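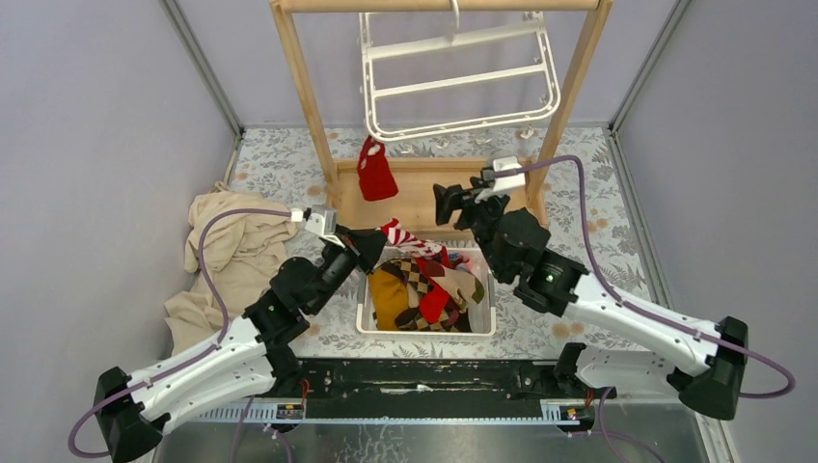
Two-arm cell with clip hanger and fabric bin.

Nemar Two-Arm Bench Cell: product page and safety notice

The Nemar is a bench-top cell with two arms for light handling of cloth and small knitted items. It is sold by Dascombe with two grippers, two wrist cables and a guard for each cable loop. Stands, hangers and bins are not included.

Please read the notice below before you order or run a cell. It applies to every Nemar with a serial number up to and including 799. Cells numbered 800 and above leave us with the changed parts already fitted.

What went wrong

In July a customer in Juvmont reported that one arm had stopped halfway through a hanging job and would not release the item it was holding. The other arm carried on. It reached the hanger, met the stopped arm at the wrist and pushed it sideways until the overload trip cut in. Nobody was hurt. One gripper finger was bent and the stand was knocked over.

We asked for the cell back and ran the same job on our own bench. The fault came up again after 147 cycles. The cause was the wrist cable. When an arm reaches high and then folds back, the loop behind the elbow pulls tight, and over time the plug works out of its socket. The arm loses its gripper signal and holds its last position. The software on these cells treated that as a pause, so the second arm was never told to stop. 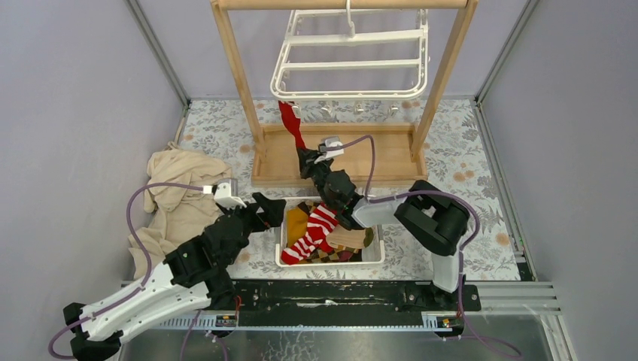

Hanging jobs are the worst case, as both arms work close to the hanger and the cable has the furthest to travel. Folding and sorting flat on the mat did not bring the fault on in our tests, but the same parts are used and the same advice applies.

What to do now

Switch off at the wall and wait for the joints to settle. Support the forearm with one hand before you touch the cable.
Check that both wrist plugs are fully home. If a plug moves when you pull it gently, do not run the cell.
Move the arm by hand through its full reach. The cable should stay slack all the way.
Install software 17 or later. With this version, a lost gripper signal on either arm stops both.
Fit the plug clamp, part name Caldeira. One is needed for each arm.

Do not tape the cable to the forearm as a temporary fix. It shortens the loop and makes the pull on the plug worse.

If an arm stops while gripping

Press the stop button first, even if the cell looks idle. Do not pull the item out of the fingers. Use the release screw on the side of the gripper, half a turn to the left, then lift the item clear.

Getting the parts

Clamps are free for all affected cells, whether or not they are still under warranty. Send Dascombe the serial number from your delivery note and say how many arms you need to cover. Bent fingers will be replaced at no charge if the damage came from this fault.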